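Automated Assembly, Unit 3: Looking at a bought-in kit
Course handout, updated December 23, 2024

Last unit covered grippers made in-house. This one looks at a kit sold ready to fit, the Tremeo bench assembly kit, and asks what a buyer should check before ordering. The Rumar kit is dealt with in Unit 4. Read the Medina case notes first if you missed them.

What is in the kit

Tremeo supplies a two-finger gripper, a wrist camera, a set of printed fixtures and the control software. The arm is not included. The task board used on this course carries computer parts, among them a processor and a circuit board held on edge in printed holders.

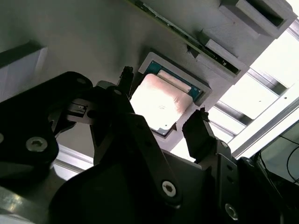
The fixtures matter as much as the gripper. A square recess with raised walls sets where a part ends up, and it leaves little room for error on the way in. If the fingers are too wide they foul the walls before the part is down. When you compare kits, ask for the finger width at the tip and at the base. Tremeo lists only the tip.

Ask also about light. The camera has to work in whatever room you have, and shiny metal parts near a window are a hard case. The software has a fixed exposure setting, which should be set on site and written down.

Picking and presenting a part

Thin, flat parts should be held by their edges or corners where the fixture allows it. The part then has to be turned to match the angle of the panel before it is moved in. On this kit the approach angle is taught by hand and stored with the part name.

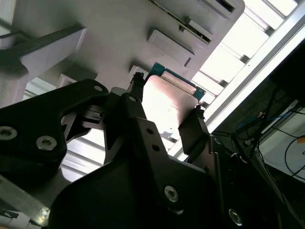

Grip force is set in the software from 1 to 18. Start at 3 and go up one step at a time. Too little force lets the part turn in the fingers, and too much can mark it. The fingertips are sold as spares and the maker advises changing them every 300 hours.

Service

Tremeo offers a yearly service plan. Evaron, the reseller, offers its own plan with a shorter call-out time but no spare parts. Prices for both change in April, so use the current sheet for your costings.

Exercise

Write 200 words on whether the kit would suit a small repair shop. State which plan you would choose, and list any figures you would want from the maker first.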